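Running a Sponsored Reading Week: Setup and Money Handling

Last updated 2023-10-20

These steps cover a sponsored reading week for one school, from the first letter home to the final payment. They assume a school office, a shared spreadsheet and one account that can receive money. The figures come from the October reading week at Birhane Middle School, which had 211 readers signed up.

1. Fix the unit

Decide what sponsors pay for before anything is printed. The usual units are pages, minutes and books. Use minutes. Pages favor large print, and books favor short ones. Minutes can be logged the same way in every grade.

Set a daily cap and print it on the form. Birhane used 61 minutes, made up of a 31-minute class period and up to 30 minutes at home. Without a cap, a sponsor who pledges per minute has no way of knowing the most they might owe.

2. Choose the charity

Put two or three options to a student vote, one ballot per homeroom. Get written permission from the winning charity to use its name. Ask at the same time whether it needs a cover sheet with the payment and what reference to use.

3. Make the pledge form

One sheet, printed on both sides. The front is the sponsor list, with these columns:

Sponsor name
Pledge per minute, or flat amount
Maximum total
Paid (date)

The back is the reading log: date, title, minutes, adult initials. Keep both on the same sheet. Separate sheets get separated.

Number every form before it goes out and record the number against the student's name. A form with no number cannot be matched if the name is hard to read.

4. Set up the spreadsheet

Make three tabs: Forms, Minutes and Money.

Forms holds the form number, student, homeroom and date returned. Minutes holds one row per student per day. Money holds one row per payment, never one row per student, as many families pay in two parts.

Link the tabs by form number only. Names are spelled differently from one form to the next and will break a lookup. If the school uses Omgate for its records, export the homeroom list as a plain text file and paste the values in. Do not paste formulas.

5. Run the week

Send the forms home five school days before the start. Collect logs each morning in a homeroom envelope, enter the minutes the same day and return the logs by last period. Entering a full week at the end takes longer and leaves no time to query odd figures.

Any entry above the daily cap is cut to the cap. Mark the cell in a color so the change can be traced later.

6. Collect and count

Allow ten school days for money to come in. Two people count the cash together, and both sign the slip. Write the form number on the slip before the envelope is thrown away.

Check the Money tab against the bank deposit each day there is one. At Birhane the largest single deposit was $314 and the final total was $1,312. If the tab and the bank differ, stop and find the difference before adding new rows – later payments will hide it.

7. Close out

Pay the charity in one transfer. Send families a short note with the total and the date of payment. Keep the forms and slips for as long as the school's records policy requires, then shred them. 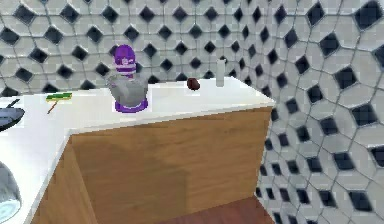
Stand mixer on a white kitchen countertop (rendered image)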